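About Rellside

Home | Products | Services | About Us | Contact

Rellside supplies bin-picking kits and the setup services that go with them. Our customers are packing firms, teaching laboratories and small manufacturers that need a robot arm to pick mixed items out of a container and place them where the next step requires.

Our main product is Pedeo, a kit that is fitted to an arm the customer already owns. Each kit contains a gripper, the cabling, a mounting plate and a license for Obi, our grasp planning software. Obi is installed on a computer at the customer's site and does not need an outside connection to run. A standard installation takes 4 days, including operator training.

Before a new release of Obi is offered to customers, it is tested at our Skavside workshop. The current test set holds 283 household and grocery items, chosen for differences in shape, surface and stiffness. Soft and irregular goods are placed in the same bin as hard plastic ones - a mix that many of our customers handle every day. The August release was tested over 3,948 picks, and the full results are available on request.

Customers may also send us their own goods for a trial. We return a written report listing which items were picked reliably, which were not, and what changes to the gripper fingers or the bin we would advise. Where we believe the kit is unsuitable, the report says so.
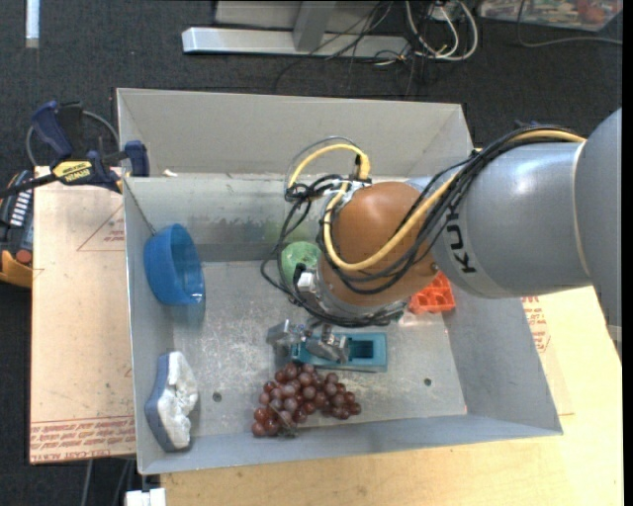
Mixed-item picking with a KUKA arm. Items in the bin include grapes, a blue bowl and an orange-red tray.

Rellside has over 13 years of experience in robot handling. Support contracts are offered by the year and cover software updates, replacement fingers and telephone help during business hours. Schools and colleges may apply for a reduced rate.

To request a trial or a price list, please use the form on our Contact page.

Rellside - Products - Trials - Support - Terms of Sale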